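Haushaltsökonomie und Alltagsroutinen
Skript zur vierten Sitzung: Wer spült eigentlich? Unbezahlte Arbeit messen
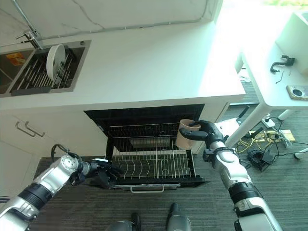

So, letzte Woche sind wir ja mitten in der Frage stecken geblieben, was überhaupt als Arbeit zählt, und ich hatte versprochen, dass wir da weitermachen. Ich habe die Notizen diesmal etwas ausführlicher geschrieben, weil mich nach der Sitzung mehrere Mails erreicht haben (danke dafür, vor allem an Thilini Roy für die lange!). Lest das bitte vor Montag durch, dann können wir gleich mit den Tagebüchern anfangen.

1. Das Dritte-Person-Kriterium, noch einmal langsam

Ihr erinnert euch: Eine Tätigkeit gilt in der Haushaltsökonomie als produktiv, wenn man sie grundsätzlich auch von jemand anderem gegen Geld erledigen lassen könnte, ohne dass der Nutzen verloren geht. Kochen, Putzen, Wäsche, Kinder betreuen, Regale anschrauben: alles Arbeit. Schlafen, essen, einen Film schauen: keine Arbeit, denn wenn ich jemanden dafür bezahle, dass er für mich schläft, bin ich hinterher genauso müde.

Klingt sauber, ist es aber nur auf den ersten Blick. Wie ist es mit dem Gärtnern? Ich könnte jemanden kommen lassen, der meine Tomaten gießt, und die Tomaten würden genauso wachsen, vermutlich besser. Aber ich gieße gern! Das Kriterium fragt nur nach dem Ergebnis und interessiert sich nicht dafür, ob mir die Sache Spaß macht. Für die Statistik ist das praktisch, für alle anderen Fragen müssen wir es im Hinterkopf behalten.

Noch schwieriger wird es bei der Denkarbeit. Wer weiß, dass die Spülmaschinentabs zur Neige gehen? Wer hat im Kopf, dass am Donnerstag Sportzeug gebraucht wird und die Turnschuhe seit den Ferien zu klein sind? Das kostet Aufmerksamkeit, lässt sich aber kaum mit einer Stoppuhr erfassen. In der Literatur läuft das meist unter „mental load“ oder kognitiver Haushaltsarbeit. Darauf kommen wir in der sechsten Sitzung ausführlich zurück, Melati Mandagi hält dazu das Referat.

2. Wie misst man das?

Im Wesentlichen gibt es zwei Wege, und beide haben ihre Tücken.

Erstens die rückblickende Frage: „Wie viele Stunden pro Woche verbringen Sie mit Hausarbeit?“ Geht schnell, kostet wenig, passt in jeden Fragebogen. Leider sind Menschen furchtbar schlecht darin, so etwas zu schätzen. Kurze, häufige Tätigkeiten gehen verloren, lästige werden gern überschätzt, und dann gibt es natürlich noch das, was man für eine ordentliche Antwort hält. Fragt man beide Partner getrennt nach ihrem Anteil, kommt zusammen oft mehr als hundert Prozent heraus. Probiert das ruhig mal in eurer WG aus, aber nicht kurz vor dem Putztag.

Zweitens das Zeittagebuch. Die Befragten notieren über einen oder mehrere Tage fortlaufend, was sie tun, meistens in festen Zeitabschnitten. Der Tag hat nun einmal nur 24 Stunden, und das zwingt zu einer gewissen Ehrlichkeit: Wer mehr putzt, muss irgendwo anders kürzen. Dafür ist das Ausfüllen mühsam, und ausgerechnet die Leute mit den vollsten Tagen haben am wenigsten Zeit dafür. Das ist ein Auswahlproblem, das sich auch mit Gewichtung nie ganz beheben lässt.

Für unsere Übung nehmen wir den Datensatz aus dem Stirnow-Projekt, den mir Iresha Bepari netterweise für die Lehre aufbereitet hat. Er enthält 1.145 ausgefüllte Tagebuchtage, nach der Bereinigung bleiben 924 übrig. Die Zeitabschnitte sind 15 Minuten lang. Und da sitzt auch schon der Haken, über den ich mit euch reden möchte: Was macht man mit allem, was kürzer dauert? Müll rausbringen, Tisch abwischen, eine Tasse wegräumen, Post sortieren. Im Tagebuch steht dann „Frühstück“ oder „Telefonat“, und die Kleinigkeiten verschwinden. Über einen Tag gerechnet kann da ganz schön was zusammenkommen.

3. Haupttätigkeit, Nebentätigkeit

Viele Tagebücher haben deshalb eine zweite Spalte: Was haben Sie gleichzeitig noch getan? Eine wunderbare Erfindung, finde ich, und gleichzeitig die Spalte, die am schlampigsten ausgefüllt wird. Jemand bügelt und hört Radio, das ist einfach. Aber jemand kocht, und nebenan macht ein Kind Hausaufgaben und ruft alle zwei Minuten: Ist das Kochen mit Betreuung? Betreuung mit Kochen? Je nachdem, was in der ersten Spalte landet, sieht die Auswertung völlig anders aus.

Farzana Liyanage hat letztes Mal gefragt, ob man die Zeit dann nicht einfach halbieren könne. Kann man machen! Man kann sie auch beiden Tätigkeiten voll zuschlagen, dann hat der Tag halt mehr als 24 Stunden. Wichtig ist mir nur, dass ihr in der Hausarbeit aufschreibt, wie ihr es gemacht habt, und zwar im Methodenteil und nicht in einer Fußnote auf der vorletzten Seite.

4. Und die Maschinen?

Zum Schluss noch mein Lieblingsthema. Man sollte ja meinen, dass Haushaltsgeräte die Hausarbeit drastisch verkürzt haben. Die Historikerin in mir (Nebenfach, lange her) muss da ein bisschen bremsen. Die Waschmaschine hat eine körperlich brutale Arbeit abgeschafft, keine Frage. Aber es wird eben auch viel häufiger gewaschen, die Ansprüche sind mitgewachsen, und was früher außer Haus gegeben oder von mehreren Leuten gemeinsam erledigt wurde, landete zum Teil wieder bei einer einzelnen Person.

Beim Geschirr ist es ähnlich verzwickt. Das Spülen selbst übernimmt die Maschine, übrig bleiben Einräumen, Ausräumen, Vorspülen (ja oder nein, daran sind schon Freundschaften zerbrochen), Sieb reinigen, Salz nachfüllen. Aus einem Block Arbeit sind viele kleine Stücke geworden, und die fallen, siehe oben, gern durch das Raster des Tagebuchs. Wenn also in einer Erhebung die Zeit fürs Geschirr stark zurückgeht, heißt das zunächst einmal, dass die gemessene Zeit zurückgeht. Ein Teil davon ist echte Ersparnis, ein Teil steckt vermutlich in Abschnitten, über denen etwas anderes steht.

Dazu noch ein Begriff für eure Liste: Substitution. Gemeint ist, dass ein Haushalt eigene Zeit durch Geräte, gekaufte Dienstleistungen oder Fertigprodukte ersetzt. Überlegt euch mal, was davon in eurem Alltag vorkommt und wer im Haushalt davon profitiert. Das müssen keineswegs alle gleichermaßen sein.

5. Bis zur nächsten Sitzung

Führt bitte an einem Werktag und an einem Wochenendtag selbst ein Zeittagebuch, mit beiden Spalten. Die Vorlage liegt im Kursordner. Abends schreibt ihr, bevor ihr noch einmal hineinschaut, eure Schätzung für die gesamte Hausarbeit auf und vergleicht erst danach. Die Tagebücher selbst will ich nicht sehen, die gehen mich nichts an, mich interessiert nur der Unterschied.

Lesen: das Kapitel von Noreen Corrigan zur Bewertung unbezahlter Arbeit, ebenfalls im Ordner. Die ersten Seiten sind trocken, ab dem Abschnitt über Ersatzlöhne wird es richtig gut. Achtet darauf, was passiert, wenn sie statt des Generalistenansatzes (eine Haushaltshilfe macht alles) den Spezialistenansatz nimmt (eine Köchin kocht, ein Gärtner gärtnert und so weiter).

Wer die Hausarbeit zu diesem Block schreiben möchte: maximal 3.000 Wörter ohne Literaturverzeichnis, Themenvorschlag bitte vorher per Mail. Sprechstunde ist wie immer nach der Vorlesung, im Januar fällt sie einmal aus, den Termin hänge ich noch an die Tür.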